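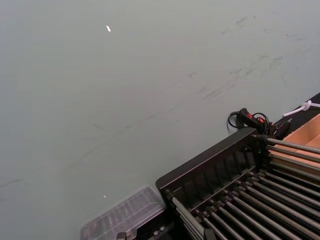
**工作台台面磨花了，还值得留下来用吗？**

台面平整、结实、擦得干净，就值得留下来继续用，表面的擦痕和细划痕一般不影响日常干活。

# Cirncombe 共享工坊公布“旧台新用”计划，二月起开放 108 个工位时段

**Cirncombe，2024年1月14日，星期日**——Cirncombe 共享工坊今天公布“旧台新用”计划。工坊把多年来一直在用的工作台留了下来，重新安排了台面、架子和零散物件的位置，从二月起向本地居民、手工爱好者和小型作坊开放预约。第一期一共 108 个工位时段，全部免费，修东西、装东西、整理零件、打包小件，都可以来。

这是工坊搬进现在这处房子以后动静最大的一次整理。房子原先是 Koubek 五金行的后仓，长条形，靠街一侧有窗，上午光线特别好。新布局把需要看清细节的活都挪到了窗边，占地方的活往里走，中间留出一条可以推小车的通道。地方还是那个地方，可走进来的感觉完全两样了！

工坊负责人 Zdeňka Kuruc 说：“我们一开始也想过全部换新。样板都看过了，颜色也挑好了，后来大家坐下来把每张台子摸了一遍，发现腿是稳的，面是平的，高度也用惯了。那就留下来，把钱花在架子和灯上。我特别高兴我们做了这个决定，现在每次开门进来，我都想马上找点什么东西来修。”

## 台面：留下用过的痕迹

灰绿色的哑光台面是工坊里很多人喜欢的样子。颜色不抢眼，浅色的小零件放上去容易找，盯着看久了眼睛也舒服。台面上的擦痕、污迹和像头发丝一样细的划痕都没有打磨掉，工坊只做了清洁和检查。

清洁的方法很简单，工坊把它写成了一张小卡片，来的人可以带走：

- 先用软毛刷把碎屑往一个方向扫，扫进簸箕，别用手抹。
- 用拧得很干的湿布擦一遍，再用干布擦一遍。
- 擦不掉的灰色印子，换一块蘸了稀释中性清洁剂的布，顺着印子的方向慢慢擦。
- 还是擦不掉就算了，不要用钢丝球。
- 收工以前低头，从侧面看一眼台面，碎屑在侧光下最明显。

最后一条是 Anežka Polák 加上去的。她负责工坊每天的开门和收尾，对台面上那些白色的小碎屑格外上心。“正着看很干净，蹲下来一看，还有！”她说，“一小片纸屑，夹到要粘的两个面中间，整件东西就歪了。所以我请大家走之前都蹲一下，花不了多少时间。”

工坊也想顺便回答一个经常被问到的问题：怎么判断一张旧台面该不该换。检查时看的主要是平不平、晃不晃、边角有没有翘起来。拿一把直尺横着放、竖着放、斜着放，看尺子下面透不透光；再把手掌压在台子的四个角上，轮流用力。表面颜色深一块浅一块，多半只是用得久了。边缘起层、台面鼓包，或者一压就响，就应该停下来修，修不好再换。

常拖拽重物的一侧，擦痕会比别处密。工坊的做法是在这一侧备一块可以拿走的软垫，要放箱子、工具盒的时候铺上，做细活的时候收起来。垫子不固定在台面上，这样下面不会积灰，也方便清洗。

## 架子：先想清楚要放什么

台面旁边的架子，这次花的心思最多。整理以前，工坊请常来的人把自己每次要用的东西写下来，再按使用的先后排开。写着写着大家就发现，真正每次都要拿的东西并不多，其余的都可以往远处放。

于是有了现在的规则：伸手就够得到的架子，只放当天会用的；需要转身去拿的，放一周里会用到几次的；要走几步路的，放备用件和季节性的东西。规则听起来平常，做起来倒是让好几个人吵得面红耳赤，尤其是胶水到底算哪一类。最后胶水归到了第一类，但必须立着放，盖子朝上。

带分格的架子用来放扁平、细长的物件。每一格只放一种，不混装。格子窄，反而好用，东西立得住，抽出一件的时候旁边的不会跟着倒。金属杆一类的部件平行放置，同一个方向，长的靠里，短的靠外，取的时候从外侧开始拿，不必把整排搬开。

负责这部分布局的是 Ctibor Kopecký。他在 Koubek 五金行站过很多年柜台，对“东西放在哪里”有一套自己的讲究。“以前店里找一颗螺丝，客人等着，我心里也急，”他说，“后来我把抽屉按客人问的次数重排了一遍，一下子就轻松了。工坊也是一样，摆得好不好看先放一边，先看手往哪里伸。好用了以后，它自己就会好看起来。”

架子的前沿比底部高出一截，对于容易滚动的东西很合适。不过工坊提醒，前沿只能挡住轻的东西，重物仍然要放在最下层。如果架子要和台面紧挨着放，中间最好留出能伸进一把刷子的空隙，不然缝里的碎屑很难清理。

## 标签：一律用手写

标签没有统一印刷。工坊试过打印的，字小，贴久了还会卷边，后来改成用粗笔写在白色胶带上，撕下来就能换。每个标签只写名称和尺寸，颜色不作区分，免得大家还要去背哪种颜色是什么意思。

手写还有一个意外的好处：大家愿意改。看到写得不对的，顺手就重写一张。如今架子上有好几种笔迹，还有人把“垫片”写得特别漂亮，后来别人都舍不得撕。

工坊整理出来的标签用词表也会放在前台，分常用小五金、电线与接头、木工耗材三个部分，各种叫法尽量并到一起。比如有人说“扎带”，有人说“束线带”，标签上就两个都写。这份表随时可以增补，欢迎大家拿铅笔直接往上添。

## 二月活动安排

“旧台新用”第一期在二月进行，开放 108 个工位时段。每个时段 3 小时，包含准备和收拾台面的时间。同一时段最多 10 人入场，这样每个人都能有完整的一块台面，不用和旁边的人挤。

可以预约的内容有下面这些：

**自由工位。** 自带要修或要做的东西，使用工坊的台面、灯和手动工具。适合已经知道自己要做什么的人。

**零件整理。** 把家里那一盒说不清是什么的螺丝、挂钩、转接头全都带来，按工坊的方法分类、装袋、写标签。工坊提供小袋子和胶带，盒子请自己带。这一项在试运行的时候最受欢迎，有人带来一整个饼干罐，走的时候笑得合不拢嘴。

**台面养护。** 适合家里或者小店里有旧工作台的人。现场学习清洁、检查平整度和处理松动的台腿，可以先拍几张自家台子的照片带来，大家一起看。

**小件打包。** 面向要寄送手工作品的小作坊，主要练习怎样量尺寸、选纸箱、填缝隙。纸箱和填充纸由工坊准备，优先使用回收来的材料。

打包内容由 Alžběta Hrubý 带领。她自己做陶器，几乎每周都要寄东西出去。“我喜欢在一张够大的台子上打包，左边放要寄的，右边放寄走的，中间什么都不摆，”她说，“台面一空，人也不慌。我想把这种踏实的感觉教给大家，还有怎么叠纸，叠纸真的很好玩！”

没有经验也可以报名。每个时段都有熟悉工具的人在场，有问题随时开口。十六岁以下需要有成年人陪同，请在预约时写明。

## 材料与合作

本次整理得到 Koubek 五金行和 Tevix 的支持。Koubek 五金行提供了场地内的旧货架和一批零散五金，Tevix 负责更换窗边工位的照明，并在安装之后调整了灯的角度，让光从侧面照到台面上。侧光的好处前面提到过，找碎屑很方便，看划线也更清楚。

另外，社区刊物 Kolusska 将为工坊印制 2000 份折页，内容包括台面清洁步骤、架子分区方法和二月的时段表。折页会放在工坊前台和 Koubek 五金行的柜台上，免费取用。折页的版面由 Jayson Ocampo 设计，他特意把清洁步骤放在背面整整一页，方便剪下来贴在墙上。

Jayson Ocampo 说：“我画版面的时候每天都在工坊里坐一会儿，看别人怎么用台子。有人先擦再坐下，有人坐下就开始干活，干完了擦三遍。两种人都能用得上这一页。我希望它最后会沾上一点胶水，卷了边，还贴在那里。”

## 写给想在家里照着做的人

工坊知道，不是每个人都方便过来，所以把这次整理的经验也一并公开。家里地方小，一张桌子加一个架子就可以开始。

先把台面清空，全部清空，包括那些“反正一直放在那里”的东西。擦干净以后，只把今天要用的放回去。做完一件事，看看哪些东西其实没有碰过，把它们移到架子上。这样过上一个星期，台面上该留什么，差不多就有答案了。

架子从中间那层开始放，常用的先占住和手肘差不多高的位置。分格不必一次买齐，可以先用纸板隔开，用顺了再换结实的。细长的东西尽量同方向摆放，横竖混放最容易卡住。透明的小盒子很适合放小零件，里面是什么一眼就看得到，但要记得给它们固定一个位置，透明的东西随手一搁，转头就不容易找了。

台面上的旧痕迹不用太在意。如果心里实在过不去，可以只选一小块每天都看得到的地方仔细清理，其余的照常使用。工坊里也有人专门喜欢坐在划痕最多的那张台子前，说在那里干活放得开。

Zdeňka Kuruc 补充说：“欢迎大家整理完以后来跟我们讲一讲，特别是跟我们做法不一样的地方。架子的分区我们已经改了好几回，现在这一版肯定还会改。要是有谁解决了卷尺到底该放哪里的问题，请一定来告诉我们。”

## 预约与到场须知

预约从即日起在工坊前台和 Koubek 五金行柜台登记，登记时请写下姓名、想要的时段和准备带来的东西。大件物品请先写明长宽高，方便安排靠近门口的台面。临时来不了，请提前一天告知，空出来的位置会让给候补的人。

到场请穿不怕脏的衣服，长头发请扎起来。工坊提供围裙和手套，护目镜也有，习惯用自己的可以自带。台面上不放饮料，门边另有一张小桌子，水壶和杯子都可以搁在那里。收工时请把工具放回原来的格子，扫净台面，然后按 Anežka 的办法，蹲下来看一眼。

媒体如需到场拍摄或采访，请与 Zdeňka Kuruc 联系，尽量避开窗边工位上午的时段，那是做细活的人最多的时候。采访台面养护和架子布局，可以约 Ctibor Kopecký；采访小件打包，可以约 Alžběta Hrubý。

**关于 Cirncombe 共享工坊**

Cirncombe 共享工坊是一处面向居民的公共工作空间，提供台面、手动工具和存放零件的架子，日常开展修理、手工和整理类活动。工坊接受状态良好的旧工具和五金零件捐赠，送来之前请先到前台问一声，目前特别需要中号夹子和带盖的小盒子。

**新闻联系人：** Zdeňka Kuruc，Cirncombe 共享工坊前台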